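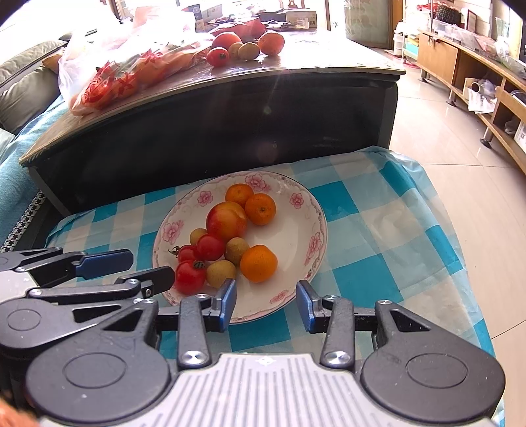
Chapter 5
Sharing a Meal

Long before you learned to read, you were learning at the table – who is served first, when to wait, how to ask for a little more. In this chapter we shall visit homes in Zonville and Ninley, two towns only 27 miles apart, where supper is a very different affair indeed. As you read, do think about your own family's habits, even the ones so ordinary that you have never thought of them as habits at all.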